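4.2 Where the baskets live

We had expected, when we first began visiting households in September, that people would talk to us mostly about cupboards and shelves, those being the things one buys in order to be tidy. Baskets came up far more often, and with a good deal more affection. Of the 81 households that let us in and kept our diary, 74 had at least one basket with no settled purpose, which wandered from room to room gathering whatever wanted gathering (socks, chargers, a library book, half a jigsaw) until somebody found the time to sort it all out.

We came to call these "halfway baskets", a phrase we owe to a kind participant in Brarnera who made us tea while hers stood on the stairs. A halfway basket lets a person clear a table in a minute or two and put off the slower business of deciding where each thing belongs. Plastic ones in strong colours were spoken of with particular warmth, as they are light to carry, easy to wipe and hard to lose sight of in a busy room.
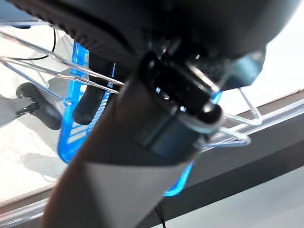
Figure 2. A bright blue plastic basket, largely hidden behind a dark mechanical arm.

Tamás Sárközi wrote in his diary on 29th December that a basket is only any use while you can still see the bottom of it, and that his own had passed that point well before the holidays. Several other diaries say much the same in gentler words, and we return in Section 5 to the matter of how full a basket may get before its contents are, to all intents and purposes, put away.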